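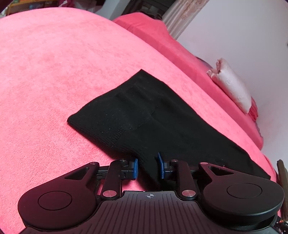 Anum Dhanial wrote to me after my last post and wondered whether I'd ever tried giving up the alarm clock altogether, and I laughed out loud over my toast, Anum, because I started back in March! I'm 72 and have nowhere to be before ten, yet I still set the thing for six every night – pure habit, left over from 27 years of early shifts at Makgate. The first week I woke at six anyway, grumpy as anything. Now it's closer to seven, and the coffee tastes better for it.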